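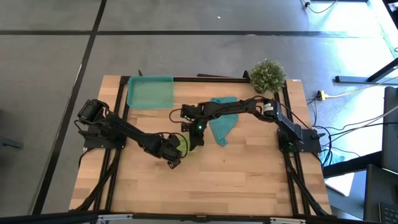

### 3.2 Work surface and materials

All sorting trials used the same tabletop, a light butcher-block surface made of narrow strips of wood. We chose wood over a coated board after a pilot in September, in which small cloths slid too easily on the coated surface and were hard to pick up by a corner. The grain was left running lengthwise in every trial.

The cloth set was assembled from household stock supplied by Konell and from items bought locally in Drovum. It contained 30 pieces in 5 size classes, from face cloths to small hand towels. Each piece was washed once before first use and then stored flat. We did not iron any of them. Pieces that frayed were taken out of the set and replaced by another of the same size class and color.

A shallow tray served as the target location. Trays were rectangular with low rims, so that a folded cloth could be set down without clearing a high wall. Tinted translucent plastic was preferred because the wood remained faintly visible through the bottom, and the tray position could be checked against pencil marks on the tabletop. In the matched condition the tray and cloth were close in color, such as teal on teal. In the unmatched condition they differed clearly.

### 3.3 Starting states

Abou Jaoude's folding protocol starts from a flat cloth. That is a poor model of household laundry, where a towel is usually dropped or pulled from a pile. We therefore used crumpled starts throughout. A crumpled cloth was defined as one with at least one folded edge and no more than two corners in plain view. The cloth was lifted at its middle, held above the table and released. If it landed flat, the drop was repeated.

Crumpled starts differ a good deal from one another even when they meet the definition. Some leave a long edge trailing away from the main heap, and this edge gives an obvious place to begin. Others close in on themselves and must be opened first. We scored each start as open or closed before the trial began (Figure 4).

**Figure 4.** A crumpled teal cloth with a folded edge trailing from it, and a shallow tray of a similar color near the corner of the table.

The full set of trials came to around 3,000 drops, of which 16 were discarded because the cloth fell partly off the table. These were not replaced. Scores were entered in a Zulteck spreadsheet at the end of each session and checked against the written sheets.

Color matching had little bearing on how a start was scored. Size mattered more: face cloths tended to land closed, and hand towels tended to leave an edge free. The effect of size class on completion time is taken up in Section 4.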